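Search this wiki Go Advanced search

Home | Cells and machines | Grippers | Upkeep | Recent changes | Talk

Trasetti kitchen cell

Last edited in May by Dilek Kılıçarslan

The Trasetti kitchen cell is a single-arm robot workstation at Clundport, built to practise clearing and laying out household worktops. It was assembled by Xuelian Kang and Ojārs Venckus from a second-hand arm, a parallel gripper and a small camera fixed at the wrist. The makers of the cell have described it as "self-maintaining". The upkeep log does not bear this out, and most of what is known about the cell concerns how often it has to be set right by hand.

Layout

The arm is bolted to a steel plinth beside an ordinary kitchen counter. Kitchen goods are left on the counter in fixed places and serve as landmarks when the wrist camera is checked. Early notes claim the cell can find these goods wherever they are put. Chenxi Tang, who took over the upkeep, recorded that this held for large matt objects and failed often for shiny ones, and the claim was later dropped from the cell's own manual.

Camera check

The check is done at the start of each working day, before the gripper is allowed to close on anything. The arm moves to a stored pose above the counter and the operator compares the live wrist view with a saved one. The long juice groove in the bamboo cutting board is the usual guide, as it gives a clear line to judge rotation by. The knife block is a poorer guide. Its brushed steel throws back highlights that the edge finder has taken for real edges, and the dark veins in the marble-pattern worktop have caused the same trouble.
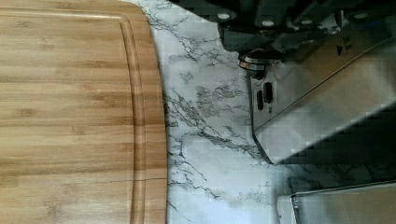 How far may the view drift before the camera has to be reset?
The manual allows 2 mm at counter height, though Tang's log suggests the gripper starts to miss thin handles well before that.

If the drift is too great, the camera bracket is loosened, squared against a stop and tightened again. The full hand-eye routine is then run, which takes 31 poses and most of a morning. A shorter routine, promoted by Venckus as just as good, uses fewer poses. No side-by-side test of the two has been published, and the figures given in its favour come from a single afternoon.

Gripper upkeep

The finger pads are changed when they glaze over. The manual gives a pad life of 1128 grasps, a number whose source is unclear. It appears first in a supplier's sheet from Govholm and has been copied from page to page ever since. In practice pads have been changed on sight, and the log shows gaps between changes that follow no pattern.

The wrist cable is the part most often repaired. It has been replaced 3 times, each time after the outer sleeve split near the last joint. Xuelian Jiang re-routed it along the outside of the forearm with a looser loop, and no split has been logged in that spot since, but the cell has also been used less - so the credit given to the new route may be early.

Fu adapter

The Fu adapter is a quick-change plate between wrist and gripper. It was meant to let one person swap tools without a fresh camera check. The present manual still asks for the check after every swap.

See also: Wrist cameras | Hand-eye routine | Finger pads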